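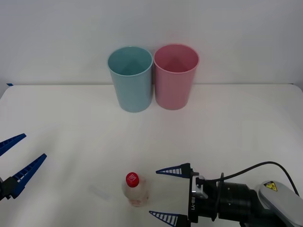
3. Drinking vessels and the recall of fluid intake

3.1 Setting

The diary study was carried out in August at two workplaces, a parcel depot in Stallska and the packing hall of Kosteo, a seed merchant on the edge of Dritby. Both sites run day shifts with a fixed midday break and two shorter breaks. Both have a staff kitchen with a mains tap, and neither sells drinks on the premises. At the depot the nearest shop is too far to reach in a short break, so most people bring what they want from home or use the tap.

In total, 123 people agreed to keep a diary for five working days. Office staff were asked to take part on the same terms as people on the floor, although their work keeps them closer to the kitchen and they are freer to choose when to drink. We return to this in Section 5.

3.2 What was recorded

Each person filled in one page per shift. The page asked for the time of each drink, the kind of drink, the vessel it was taken from and how much of it was finished. The last of these was given in words (all, most, half, a little) and turned into a volume afterwards. An earlier version of the page asked for millilitres directly. It was dropped after the trial at McIver, where many entries were left blank and a good number of the rest were the same round figure written down the column.

Vessels were sorted into three groups: mugs and glasses, plastic cups without a lid (Figure 1), and bottles that can be closed again (Figure 2). Flasks were placed with the bottles. Cartons with a straw were rare and were left out of the comparison between vessels, though their contents were kept in the daily totals.

Diaries were handed in at the end of the shift. At the start of the next one, the same person was asked to say from memory what they had drunk the day before, without sight of the page. The gap between the two accounts is what we call the recall error. It can be positive or negative, and it says nothing on its own about which account is nearer the truth. We treat the diary as the better of the two and accept that it will miss some drinks, above all those taken at the tap on the way past.

3.3 Open and closed vessels

The case for treating the two kinds of vessel apart is simple. A cup is filled, drunk from and put down, usually within a few minutes. It marks off one drink from the next, and people who use cups tend to remember their intake as a number of fillings. A bottle that can be closed may last a whole shift. It is opened, a mouthful or two is taken, and it is closed and set aside again. The person seldom thinks of each mouthful as a drink.

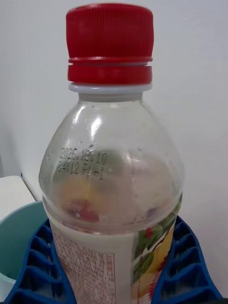
For that reason the diary page allowed bottle users to make a single entry for the shift, giving the level at the start, any refills and the level at the end. Those who preferred to enter each drink could do so. Where someone had done both for the same bottle, the single entry was used.

Refills were the weakest part of the record. A bottle topped up when half full was often entered as a full refill, and we could not correct this from the page alone. As a check, differences of under 30 ml were ignored in all comparisons, and any refill entry above 100 ml with no matching change in level was marked as doubtful. Doubtful entries were kept in the main analysis and removed in a second run, reported alongside it in Section 4.

Tea and coffee raised a separate problem. They were drunk almost wholly from mugs, so the kind of drink and the kind of vessel cannot be told apart in the first group. The comparison in Section 4.2 is therefore limited to water and squash, which were taken from all three groups of vessel at both sites.

3.4 Limits

Keeping a diary may change how much people drink. Several wrote in the margin that they had drunk more than usual because the page was in front of them. The August shifts were also warm ones, especially in the packing hall, and the daily totals should not be read as typical of the rest of the year. The recall error ought to suffer less from this, as both accounts refer to the same day.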